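The Drawer Report

Members' newsletter of the Tummont Allotment and Garden Society
5/13/20

Every household has a drawer where seed packets go to be forgotten. Ours is in the kitchen, under the one with the tea towels, and I finally turned it out last week while waiting for some compost to be delivered. The compost did not come. The drawer, on the other hand, gave up 37 packets, two balls of green string and a set of instructions for a greenhouse heater we sold before we moved here.

Most of the seed was past its date, but a date on a packet is more of a hint than a law. Parsnips are hopeless after a year and should be thrown out without a second thought. Onions are not much better. Tomatoes will come up after five years if they have been kept dry, and I have had beetroot do the same, although I can't say it looked pleased about it.

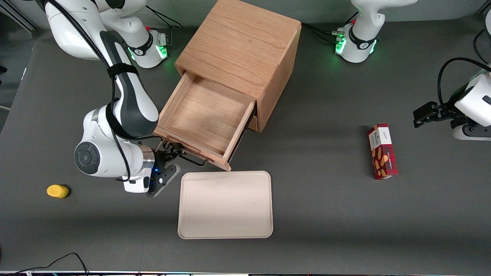
If you are not sure, test a few. Put ten seeds on damp kitchen paper, fold it over, slide it into a plastic bag and leave it somewhere warm. Look at it after a week. If seven or more have sprouted, sow as usual. If it's four or five, sow twice as thickly and keep your hopes low. If it's one, you have a very expensive piece of kitchen paper.

My own results were mixed. The Govora climbing beans did very well, nine out of ten, and I have put them in along the fence where last year's sweet peas sulked. The Rusnák cabbage managed three, and two of those had gone mouldy by the next morning. A lettuce with no name on it, only the word "good" in my own handwriting, did nothing at all. I have no memory of writing this and would like to know what I was comparing it with.

As for keeping seed, the rules are dull and they work. Dry, dark and cool. A shed is none of these, whatever the shed's owner may tell you. A biscuit tin in an unheated bedroom is ideal, and a narrow box that lets the packets stand upright is better still — you can flick through them by sowing month and pretend to be a person with a system. Fold the tops down twice. Write the year on the front, in pencil, since felt pen fades and biro gives up on shiny paper.
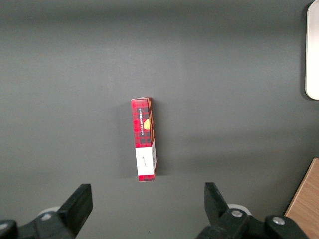

Which brings me to the swap. We can't hold the usual one in the hall this spring, so it will be done by post and by gatepost. Send in a list of what you can spare and what you are after, and I will match them up as best I can. Please don't send 300 courgette seeds. Everybody has courgettes. By August people will be leaving them in unlocked cars.

Small paper envelopes can be had from the society store at the usual price, and there are still 248 left from the batch we ordered when somebody, possibly me, misread the form. There is also a roll of Ledix plant labels going free to anyone who can make them stick.

With luck we will have a proper swap in September, with tea, for garlic and broad beans. Until then, have a look in your drawer. Lists to the usual address, please, and do say how old the seed is.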